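Pontos separados em almofada de treino - comprimento das pontas

senthil_varma
Terça, 4 de outubro de 2022, 21:14
Estou no módulo de pontos separados e tenho 90 minutos de bancada por semana. Faço o nó, corto e sigo para o próximo.
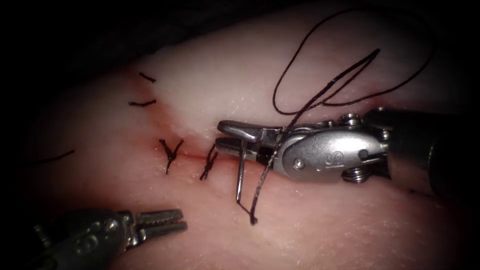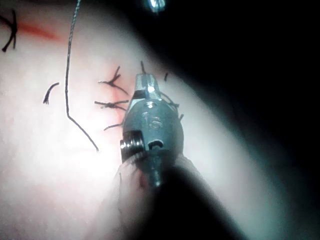
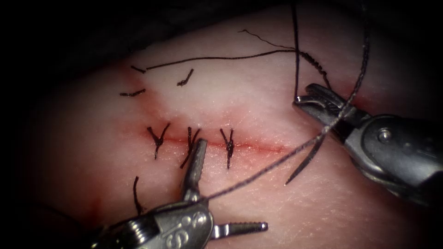 A minha dúvida é se vale a pena cortar tudo no mesmo comprimento ou se isso é só estética.

nrai
Não é só estética. Ponta curta demais e o nó pode abrir. Eu deixo uns milímetros e não mexo mais.

Pralik14
Discordo em parte. Com fio trançado dá para cortar mais curto do que com monofilamento. Me preocupam mais os pedaços de fio soltos em cima da almofada. Retire cada um logo depois do corte.

nrai
Retirar a cada ponto quebra o ritmo. Num treino eu limpo no fim.

Pralik14
No fim você esquece um. Prefiro perder o ritmo.

senthil_varma
Obrigado aos dois. Na próxima vou retirar a cada ponto e medir as pontas com régua. Alguém sabe se a Urngate ainda vende almofada avulsa?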